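Search this site Go

Filed under: Short fiction / Domestic / Under 1,000 words

Bench Run

The lease on the Virnley flat ended at noon, and Desmond Calloway had left the network until last. Noemi Ruiz-Ortega had the inventory on her knee. Item 77 read: router, leads, sundries.

"Disconnect in reverse order of installation," he said.

"You installed it in June. Do you remember the order?"

He did not. He traced the grey cable over the marble by eye, past the ribbed black box, and found that its near end went into nothing.

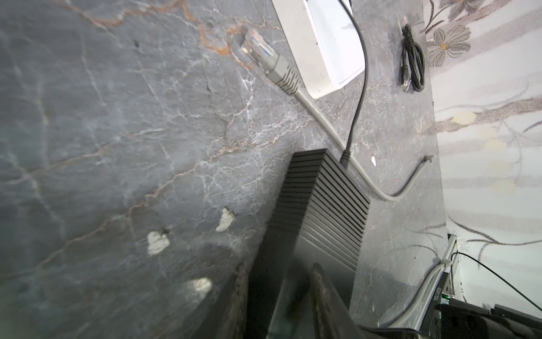 2. Termination

"How long has that been out?" Noemi asked.

"Unknown. The wireless would mask it."

The grey lead had been his contribution to the household – crimped at this bench, tested twice. Hers was the rug. They had argued over which of the two was the trip hazard.

She wrote "unplugged" beside item 77 and initialled it. He coiled the lead to match the short black one and set it in her carton, on the side marked Keep.

"That's your cable," she said.

"It's your colour."

She left it there and moved on to the kettle.

Comments

Birdie Lyons: Item 77 is my whole divorce.

Gaétan Hawthorne: Clear plugs, no boot on the black one? Would have liked more on the crimping.

Marisol Kapoor: Who got the rug?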